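Unsealed Roads and Tracks: Surface Condition
Week 4 handout, Rural Access and Maintenance
Lecturer: Getsemaní Camacho
Tutorials: Leszek Piątek

Read before the tutorial. Bring a pencil, the blank condition sheet and a hat if your group is down for the field walk.

1. Where we are up to

Last week covered formation and crossfall on gravel roads that somebody designed. This week is about the other kind: tracks on natural ground, with no imported material or with a bit of gravel dumped where it was needed at the time. Most of the length in the Mevitz district is like this. They carry school runs, stock trucks and the water cart, and they get graded when the grader is passing.

The condition sheet treats them the same way it treats a formed road, and that causes trouble. Half the boxes on the sheet assume there is a shoulder and a table drain. On natural ground you often can't find either. Write "none" in the box. Don't leave it blank, as a blank gets read as "not inspected".

2. Terms used in this unit

Running surface: the part vehicles use most of the time. On an unmarked track it can wander from season to season.

Wheel path: the line worn by tyres. Can be lighter or darker than the ground on either side, depending on the fines and on how the light falls.

Windrow: a ridge of loose material left by the grader blade or thrown out by traffic.

Float: loose stone lying on a harder surface. Float of 20 mm or more is recorded separately.

Verge: the ground beside the running surface, whatever it is made of. Litter, leaves and clods all count as verge material for our purposes and go in the notes column.

Fines: silt and clay sizes. They bind the surface when damp and leave as dust when dry.

3. Reading colour and texture

Colour tells you less than students expect. A reddish surface suggests iron in the soil and that is as far as you can take it from standing height. Pale powdery ground might be fine sand, silt or old road dust, and you need to pick it up and rub it between your fingers to know. The hand test is on page 2 of the lab manual (moisten, roll, try to make a ribbon).

Texture is more useful. Look for the change from smooth to coarse and mark where it falls across the track. Where gravel has been pushed to one side, vehicles usually prefer the smoother strip, and the smoother strip then takes all the wear. You should be able to draw the cross-section from what you see: verge, gravel, bare dirt, wheel path, bare dirt, verge.

Loose items are recorded if they are big enough to matter to a tyre or a cyclist. A twig doesn't go on the sheet. A rock or a slab does, with its offset from the wheel path.
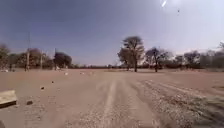
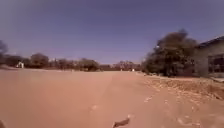 Unsealed surfaces with wheel tracks worn along them.

4. Corrugation, ruts and potholes

Corrugations are regular ridges across the direction of travel. Measure crest to crest with the tape and take the average of five. Depth is taken with the straightedge laid along the road. If you can't feel them through your boots they go down as "slight".

Ruts run with the traffic. Lay the straightedge across and measure to the deepest point. Do both wheel paths separately — students often do one and double it, and the marker can tell.

Potholes are counted only within the running surface. Record diameter and depth for the worst one in each segment and a count for the rest.

Segments are 300 m unless the surface changes sooner. If it changes, close the segment and start a new one. Don't average across a change from dirt to gravel.

5. Drainage on flat ground

Flat country is harder than hilly country. Where the horizon is level in every direction, water has nowhere in particular to go, and a track that has been graded a few times ends up lower than the land beside it. It then behaves as a drain. Check this with the string line: peg to peg across the full width, level it, and measure down at 1 m spacings.

If the centre is below the verges, tick "entrenched" and give the depth. If the verge falls away from the road on one side only, sketch it. Words alone won't do here.

Trees close to the track need a note. They shade the surface, so that section dries later than the rest after rain. They drop leaves and sticks on the verge. Roots can hold an edge together or lift it. Give the distance from the trunk to the nearest wheel path, and for buildings the distance from the wall.

6. Worked case: the Cieślak track

The Cieślak track leaves the Greltel road at the second grid and runs to the old Nesteck yards. Last June one of the tutorial groups walked it and divided it into 34 segments. Two were lost when the sheets blew away, leaving 32 with full data.

Points from their report:

Most segments had loose material on one side only. The group put it down to grading in one direction, with the windrow never brought back.

Depth of loose material was greatest on the outside of the two bends.

The group recorded no table drains anywhere. They wrote "none" each time, as they should have.

Their cost section allowed $3,000 for a single grade and reshape over the worst stretch. It left out water for compaction. On dry ground that is a serious omission, and Leszek will go through the corrected version in the tutorial.

7. Field walk

Groups of four. One on tape, one on straightedge, one writing, one watching for vehicles. Swap jobs every few segments. The watcher doesn't write, measure or look at a phone.

Vests on before you leave the bus. Stand on the verge to write up, well clear of the wheel paths. Carry your own water.

Bring back the soil samples in the labelled bags, sealed, with the segment number on the outside.

8. To hand in

Completed condition sheets, one cross-section sketch per surface type, and one page on which segment you would grade first and why. Due at the start of the lecture on July 26, 2018. Late sheets go in the box outside the soils lab with a cover form.

Reading for next week: chapter on dust suppression, first half only. Skip the table of additives, the prices are out of date.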